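Home | Support | Garment Care | My Tickets | Contact

Ticket 2000-129
Product: Duten two-color sweatshirt
Submitted by: Fliris, stock presentation
Handled by: Drullel Garment Support
Status: Open, awaiting customer reply

Issue reported
The customer states that the sweatshirt does not hold a flat fold. The neckline twists to one side, and the folded garment does not fit the Mykhailiuk shelf insert.

Entry 1, Sunday
The customer was asked to lay the garment on a clear section of table before any further folding.
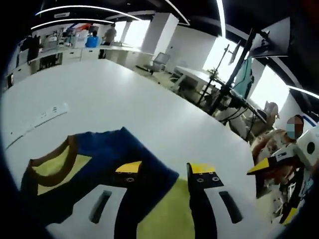 Attachment 1. Garment on the white table, brown trim at left.

The fabric is rumpled and the edge on the right turns upward. Support advised the customer to open the garment fully, smooth it from the neckline toward the hem, and leave it flat for 60 minutes. Ironing is not recommended at this stage.

Entry 2
The customer asked whether the sleeves should be folded before or after the body. Sleeves are to be folded first. Both should lie straight before the hem is brought up. 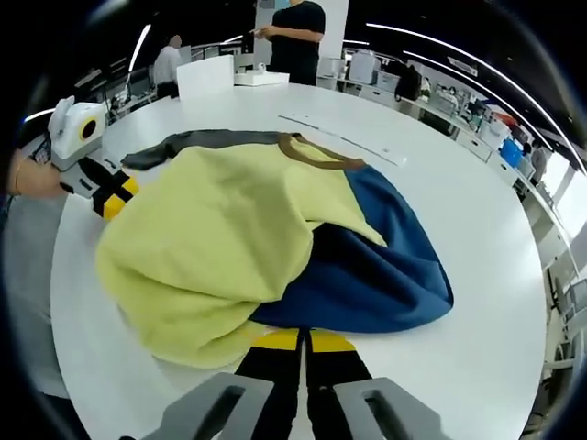 Attachment 2. Yellow-green and blue sections, with the gray sleeve extended.

The blue section is partly tucked under the yellow-green fleece and must be drawn out before folding begins. The lower hem should also be moved back from the near edge of the table.

Action required
Please repeat the fold as directed and report the finished width. Tickets without a reply are closed after 4 business days.

Comments (4) | Share (0)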